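Getting white rings and haze off a laminate table top?

Posted 12 October 2021 in Home & Cleaning

jundness17

Bought a long work table second hand in May, wood-look top, reddish brown. Has a hazy patch that wont go away. Dish soap, vinegar, a magic eraser, nothing. Looks fine from one side of the room and awful from the other. Is it the finish gone or just gunk? Dont want to spend $100 on a new top if I can help it.

3 replies

Luritow

Gunk, probably. Old spray polish builds up on laminate and vinegar barely touches it.

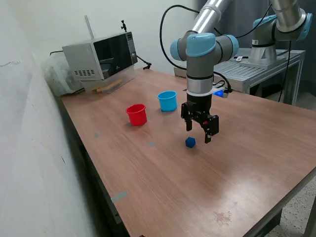

Laminate isn't wood so don't oil it, don't wax it, dont put lemon stuff on it. Same reddish-brown woodgrain look as the table here, and the pattern is only a printed layer under a clear coat, so you can't sand a mark out either. Go through the coat and you have a pale spot forever. Order I'd go in:

1. Warm water, drop of dish soap, microfiber. Rinse twice. Most people skip the rinse and the haze IS the soap.

2. Dry it, then look at it low, from the end of the table. Glare can pass for haze. If the pale part slides along when you move your head its only light.

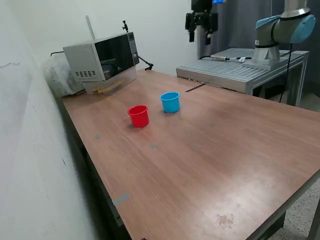 3. Still there? Rubbing alcohol on a white rag, small patch first, near a corner. Wipe, don't soak. Window open.

4. Last resort, baking soda and water paste, fingers only, no scrub pad. Stop if it starts looking dull.

Magic eraser is a fine sandpaper btw. If you went hard with it the shine may be gone in that spot, and cleaning wont bring it back.

Mrema

just paint it

Onari

Agree with the alcohol, disagree on the paste, it scratched mine. Small stuff gets dragged across a top all day and you never see the marks til the sun comes in.
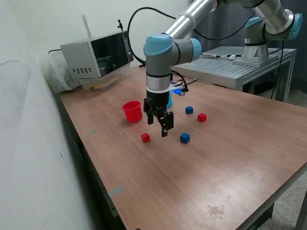 If the shine really is gone:

- Laminate polish, the kind for counters. Couple of thin coats. Wears off, you redo it.

- Vinyl wrap. Did a 80 inch top with it, edges were a pain, use a hair dryer on the corners.

- New top. I got quoted 178 for one cut to size so the wrap won.

Put felt under anything heavy after. And check the underside edge for swelling before you spend anything, if water got in there the wrap wont stick right.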